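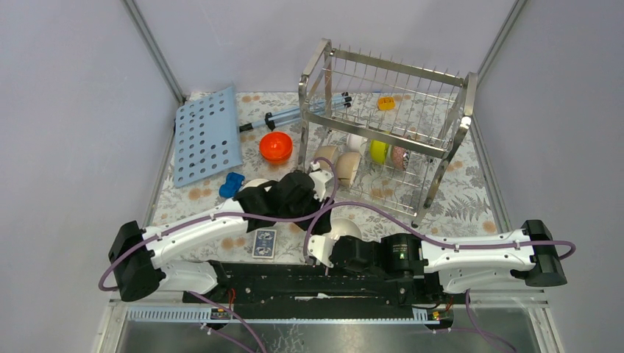

Tips for trying out grippers at the dish rack

I've had two arms bolted to the front of my test table for a good while now, and the job I come back to whenever I want to compare fingers or cameras is the washing up. Well, the putting-in-the-rack part of it. Crockery is cheap, everybody has some, and it shows up a bad finger faster than any block of foam will.

Pick a cloth with a busy print
My first cloth was plain white and every camera setting I tried on it looked marvellous. Then I took the same settings to Reinaldo Lopes's kitchen, where the tablecloth has more flowers than my garden, and the whole lot fell over. So mine is all ferns and orange flowers now, and if a camera can find a white bowl on that I'm happy to trust it elsewhere. Smooth it flat before you start and tape the corners down underneath.

Mix your crockery
Don't buy a matching set! You want a plate or two, deep bowls, shallow bowls, something pale and something loud. Yellow-green is lovely for checking a wrist camera, and white on a pale cloth is the beast. I got most of mine from the charity shop for next to nothing, and I mark each piece underneath so my notes make sense a week later.

Bowls before plates
Start a new pair of fingers on a bowl, one finger inside the rim and one outside. A flat plate is much meaner, as you've got to get under the edge somehow. I give each pair 11 goes at the same bowl, write down every one (yes, the embarrassing ones too), and only then move on to plates.
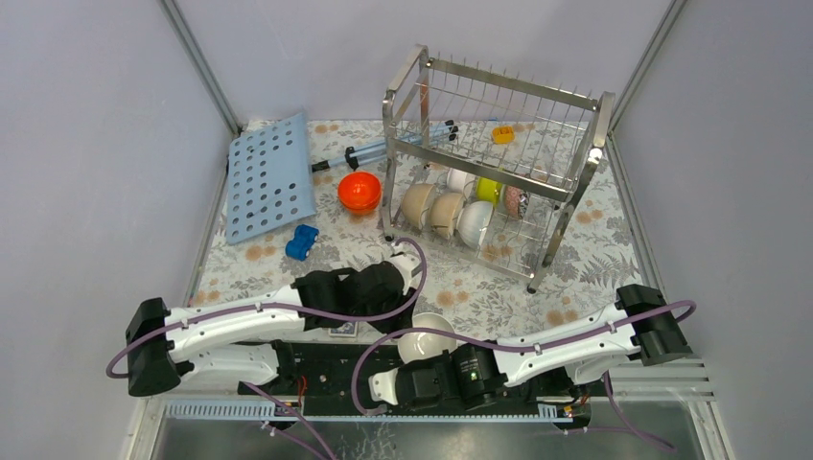 Rack slots are the next thing to think about. Going in at the angle the slot wants is half the battle, and a wrist that's a few degrees off will push the neighbouring bowl along and jam the pair of them. Go slowly for the last bit. I drop the speed well down as soon as the rim is near the wires, then open the fingers gently and back straight out – no sideways wiggle, however tempting.

Fingers: thick or thin?
I've tried the thick Namberg pads and the slim Funlow ones. The Namberg pair hold a heavy bowl beautifully but they're clumsy between the wires. Funlow's get in anywhere, though the tips slide on anything glossy. A strip of thin rubber helped, and it lasted 200 grabs before it started peeling. If I could only keep one pair it would be the Funlows with the rubber on.

Give the cables some slack
Strap the cable along the arm but leave a generous loop at the wrist. Move the joint through its full turn by hand, power off, and watch what the loop does near the rack. Edileuza Tavares snagged hers on a corner post and pulled the rack clean off the table, so do check that one.

Use the wrist camera as well as the top one
The top camera is grand for getting across the table. Close in, the arm hides the very thing you're after, and the wrist view earns its keep. Set it so both fingertips show and you can judge the gap between them against the rim. 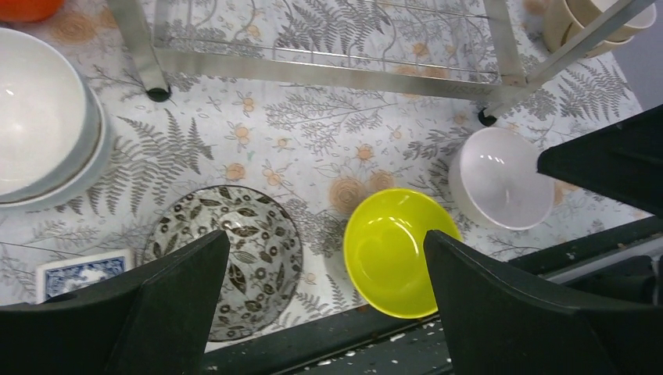 Wrist view with the fingers open over the yellow-green bowl.

Wipe the wrist lens with a dry cloth every morning. And leave the exposure alone once you've set it, or you'll never be able to compare one day's goes with the next.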